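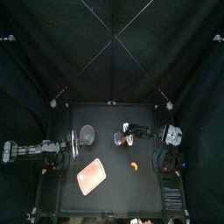

From: Melati Chong
To: Skekden setting list
Subject: Re: How do people pay for light in Rolton?

Rohani Pillai wrote:

> I'm starting a new group in November and want to open in Rolton. The
> setting notes say the lamps burn bottled tide, and that the tide comes
> up from Purba by barge, but I can't find anything on who pays for it or
> what happens when a household can't. My players will ask in the first
> ten minutes. Also, is Ivska before or after the lamps went in? The map
> has it on the north shore but the timeline leaves it out.
>
> Rohani

Rohani,

The short answer is that each street pays as a unit. The lamp wardens come by at the start of the month and collect from whichever house has the warden's mark on the door. That house has already gathered the money from the others. If one household is short, the street covers it or the street goes dark. I wrote it that way so that players would have a reason to know their neighbors.

One bottle of tide runs a street lamp for 10 nights. A short street has 5 lamps, and a long one can have twice that or more. I never fixed a price in coin because the coinage in the first draft was a mess and I took most of it out. In my own game a bottle costs a dock worker a day's pay, and nobody has complained.

Rolton has 65 lit streets at the time the setting opens. The rest of the city is on tallow and fish oil, mostly the slope behind the rope yards. People up there call the lit part "the wet side," and they don't mean it kindly. If your players start poor, start them on the slope.

On the barges: they leave Purba at dusk, as bottled tide spoils in direct sun. It doesn't explode. An older version of the notes said it did, and I still get mail about that. It turns cloudy and then it's just salt water. A crew that gets stuck on a sandbar past dawn has lost the whole load, so there is good money for a pilot who knows the channel and good money for anyone willing to put a boat on a sandbar.

Ivska is before the lamps. It was the first place anyone bottled tide, by hand, for use in the shrine there. The town had 2,000 people at its height. The shore moved out after the third winter of heavy bottling and the harbor ended up half a mile from the water. Most families went south to Purba and took the method with them. It should be on the timeline and I'll add it. For now, put the move two generations before your start date, so that somebody's grandmother can remember it.

Whether the same thing will happen at Purba is left open on purpose. I have an answer for my table but I'd like other groups to pick their own - please don't ask me for the official one.

One correction while I'm here. The map shows a road from Ivska to Rolton along the cliffs. That road is the old one and it has been cut in two places. Travelers go by water or take the inland track, which adds three days.

I'll send the warden rules separately once I've cleaned up the table for unpaid streets.

Melati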